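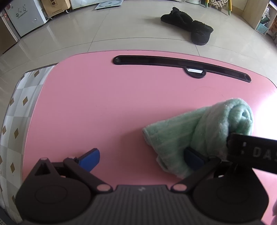 Notebook entry, 03/05/2024. Linen trial, folding and rolling bench, Ciltness workshop. The question for the day was whether hand towels for the Ostska guest rooms should be delivered flat-folded or rolled, and, if rolled, how tight the roll must be to survive stacking on the trolley. The striped green towel on the pink table is rolled in the manner we have been calling the half roll: one end coiled tightly, the other left as a flatter folded end. The coil stands higher than the folded end, and a small opening remains near the middle of the spiral. The lower layers hang loosely. By the standard in the January note this piece would be graded B, as the bottom fold is uneven. A grade A roll has its layers drawn in level along the bottom.

Background for colleagues joining from Hiebert. The order is for 600 hand towels, of which 552 have been received and checked in. After inspection, 538 were passed for use. The remaining 14 have pulled threads or faulty hems and are in the gray crate under the window, labeled for return. They are suitable for practice and should not be mixed with passed stock.

Method. Each towel is laid face down, smoothed once from the center outward, and folded in thirds lengthwise. The short end is turned in by the width of a hand. Rolling starts from the turned end with both thumbs on the coil. For the full roll, rolling continues to the far end and the last edge is tucked. For the half roll, rolling stops partway and the remainder is left folded as a tail.

Observations, morning. Thick towels do not behave like the thin cotton samples used in January. The pile pushes back against the first turn, and the center opens up as soon as the hand is lifted. Y. Huamán found that a firmer first turn closes the center but makes the coil lean to one side. A second fold at the start gave a straighter coil, though the finished roll was too fat for the trolley bin. We returned to a single turn-in.

Stripes are a help. When the stripes run true along the folded body, the thirds have been folded straight, and a crooked fold can be caught before any rolling is done. On the plain towels from Skarudis there is no such guide, and two of the practice pieces had to be opened and started again.

Observations, afternoon. D. Entwistle placed full rolls in the bin on their sides, three layers deep, and wheeled the trolley to the loading door and back. The top layer kept its shape. Several rolls in the bottom layer had flattened and one had come open. Half rolls were tried next in the same bin. The tails slipped under one another and held the coils in place, but taking out a single towel disturbed its neighbors. Flat-folded towels gave no trouble of any kind and took up less height.

Table. The pink surface is satisfactory for this work. The towels slide easily when being squared up, and loose fibers show clearly and can be wiped off between batches. Please keep pins and clips away from the slot near the far edge. Work should be done toward the middle of the top – the curved edge is a poor reference for squaring a fold.

Provisional decision. Flat fold for trolley stock, full roll for the display baskets only. The half roll is to be kept for the open shelf, where the tail can sit underneath and the coil faces the room. Ostska has been told that a yearly volume of 3,000 pieces is possible on this basis, subject to a timed run.

Outstanding:
Timed run, flat fold against full roll, same operator for both.
Ask Skarudis whether a woven stripe can be added to the plain towels.
Revise the January note so that the grading covers half rolls – at present the wording assumes a full roll. Entwistle to draft, Huamán to check.
Return crate to be collected from the loading door.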